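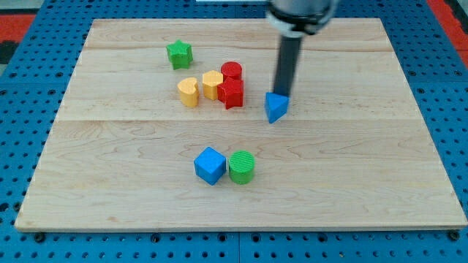 Wood board on the perforated blue table.

Detine Notebook Service, Drenwood Shop
Bench and Unit Safety Checklist: Battery, Memory and Keyboard Replacement
Covers the Hennessy 592 and Hennessy 523 notebooks
Revised 12/8/20

Complete one sheet per unit. Mark each line OK, NO or N/A. A NO in Section 1 or Section 2 stops the job until it is fixed. Comments below are carried over from the July review and apply to both models unless a model is named.

Section 1. Work area

1.1 Bench surface clear of food, drinks and loose screws. OK / NO / N/A
Comment: Two keyboards came back in July with a screw trapped under the space bar. Check the mat before the unit is set down.

1.2 Grounding mat connected and wrist strap tested. OK / NO / N/A
Comment: Use the strap tester at the end of the row. Write the result on the sheet even if it passes. A strap that fails twice goes in the scrap bin.

1.3 Screw tray labeled and empty before starting. OK / NO / N/A

1.4 Drivers in good shape, tips not rounded. OK / NO / N/A
Comment: The small Phillips tips wear fast. Most of the stripped hinge screws on the 523 were traced to one worn driver.

1.5 Fire-safe battery box within reach, lid working. OK / NO / N/A

Section 2. Power

2.1 Unit shut down, not in sleep. OK / NO / N/A
Comment: The power light on the 592 goes out completely in deep sleep. Hold the power button until you are sure.

2.2 AC adapter unplugged from the unit. OK / NO / N/A

2.3 All external devices and cables removed, including memory cards. OK / NO / N/A
Comment: A card left in the slot will crack when the base cover is lifted.

2.4 Battery removed (523) or battery cable disconnected from the system board (592). OK / NO / N/A
Comment: On the 592, pull on the connector body with a plastic tool. Do not pull on the wires.

2.5 Battery checked for swelling, dents, leaks or odor. OK / NO / N/A
Comment: A swollen battery is not to be pressed flat, pried with metal or put back in the unit. Place it in the battery box and tell the lead. Fill out the pink tag.

2.6 Power button pressed once with battery and adapter disconnected. OK / NO / N/A

Section 3. Opening the unit

3.1 All base screws out, lengths kept separate. OK / NO / N/A
Comment: The long screws go at the hinges only. A long screw in a front hole will come through the palm rest.

3.2 Base cover released from the back edge first. OK / NO / N/A

3.3 Keyboard cable lock opened before cable is pulled. OK / NO / N/A
Comment: The lock on the 592 flips up. The lock on the 523 slides toward the screen. Forcing either one means a new system board.

3.4 Memory clips spread evenly, module lifted at an angle. OK / NO / N/A

3.5 Fan turns freely, no lint packed in the vent. OK / NO / N/A
Comment: Hold the blades still if you use canned air.

Section 4. Before closing

4.1 Replacement part number matches the work order. OK / NO / N/A
Comment: Floltari keyboards for the two models look alike from the top. Check the cable length on the back.

4.2 All cables seated and locks closed. OK / NO / N/A

4.3 No cable lying over a screw post. OK / NO / N/A
Comment: Still the most common fault at final check. The speaker wire on the left side of the 523 is the usual one.

4.4 Screw tray empty. OK / NO / N/A
Comment: If a screw is left over, open the unit again. Do not send it on with a note.

Section 5. After closing

5.1 Unit starts on battery only. OK / NO / N/A

5.2 Unit starts on adapter and shows charging. OK / NO / N/A
Comment: New batteries arrive partly charged. Charge to at least 70 percent before the run test.

5.3 Full memory amount shown in setup. OK / NO / N/A

5.4 Every key tested, including the function row. OK / NO / N/A

5.5 Run test finished with no shutdown. Minutes run: ____
Comment: The test runs 59 minutes. If it stops early, write down the time it stopped and start again from Section 2.

5.6 Base and palm rest checked for gaps or raised spots. OK / NO / N/A

Work order number: ________
Unit serial number: ________
Technician initials: ________
Second check initials: ________

Keep the white copy with the unit. The yellow copy goes in the shop binder.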